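가사·매장 작업 자동화 실증 과제 중간 진행 보고

수신: Onden 사업관리 담당
제출: Hundbridge 실증팀
제출일: 6/3/23

1. 보고 범위
본 보고서는 2차 기간의 추진 현황을 정리한 것이다. 과제의 목적은 가정과 소매 매장에서 반복되는 의류 취급 작업을 기계가 어느 수준까지 맡을 수 있는지 확인하는 데 있다. 대상 작업은 더미에서 한 벌 집어내기, 펼치기, 개기, 선반 적재의 네 단계로 구분하였다. 식기 정리와 바닥 청소는 협약 변경에 따라 이번 기간에서 제외되었다.

2. 추진 실적
계획된 시행 횟수는 2,000회이며, 보고 기준일까지 1,925회를 완료하였다. 잔여분은 6월 중 수행한다. 전체 시행 중 사람의 개입이 필요했던 경우는 411회로 집계되었다. 개입의 대부분은 집어내기 단계에서 발생하였고, 두 벌 이상이 함께 딸려 올라오는 유형이 가장 많았다. 선반 적재 단계는 이미 개어진 의류를 투입한 조건에서는 안정적이었다.

Bikuston 시험실은 가정 조건을, Nygård 매장은 영업 종료 후의 진열 정리 조건을 담당하였다. 두 장소의 작업 지침은 동일하나 의류 구성은 다르다. 매장 쪽은 같은 품목이 반복되어 개기 결과의 편차가 작았다.

3. 기술적 판단
단일 품목을 정해진 위치에 놓아 주는 조건이라면 현 수준에서도 보조 작업으로 활용할 여지가 있다. 반면 색과 조직이 다른 의류가 뒤섞인 조건에서는 한 벌의 경계를 판별하는 과정이 여전히 불안정하다. 체크무늬 직물은 주름과 무늬가 혼동되고, 골이 있는 편물은 잡는 위치에 따라 형태가 크게 변한다. 처리 속도 또한 숙련된 작업자에 미치지 못하므로, 현 단계에서 인력 대체를 전제로 한 도입 계획은 권고하지 않는다.

4. 혼합 더미 작업
혼합 더미는 작업대 한쪽에 의류를 개지 않은 채 겹쳐 두고 시작한다. 파란색과 흰색의 체크 셔츠가 위에 뭉쳐 있고 그 아래로 분홍색 골지 의류가 겹치는 배치에서는, 셔츠만 분리하여 집는 것이 첫 과제가 된다. 작업대 가운데 쪽으로 뻗은 소매 끝단은 파지 지점의 후보이나, 소매만 당길 경우 몸판이 아래 의류와 함께 끌려올 수 있어 접근 방향을 별도로 검토하고 있다.
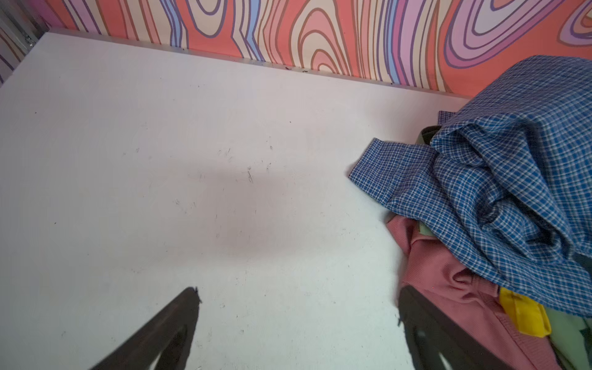 5. 예산 집행 및 일정
예산은 승인된 비목 내에서 집행되었으며 비목 간 전용은 없었다. Nygård 측 시험은 매장 재고 조사 일정과 겹쳐 한 차례 순연되었으나 전체 종료 시점에는 영향이 없다.

6. 차기 계획 및 협의 요청
잔여 시행을 마친 후 개입 사례를 유형별로 재분류하여 결과표를 제출할 예정이다. 아울러 다음 사항에 대한 검토를 요청한다.
가. 혼합 더미 조건의 시행 비중 확대
나. 펼치기 단계의 완료 판정 기준 확정
다. 매장 시험 시간대의 연장 승인

세부 시행 기록과 집행 내역은 별첨 자료로 제출한다.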